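Copias de seguridad: cambio de calendario

En noviembre sustituí la copia completa nocturna por una incremental con retención de 19 días. El repositorio ocupa ahora 57 GB y la verificación de sumas se ejecuta a las 2:00.

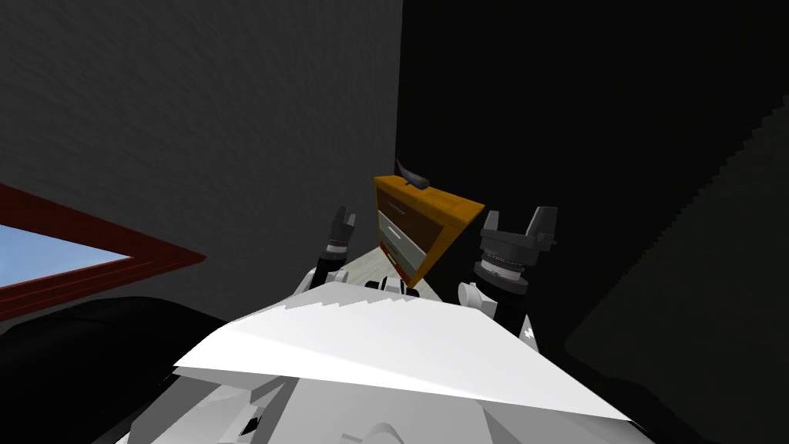
Render: carcasa blanca y pinza negra.

Katalin Magyar propuso separar los índices del volumen de datos. Con Rerkus montado en solo lectura, la restauración de prueba tardó más de siete minutos. Queda pendiente repetirla en Kadton con la compresión desactivada y revisar los permisos del directorio temporal.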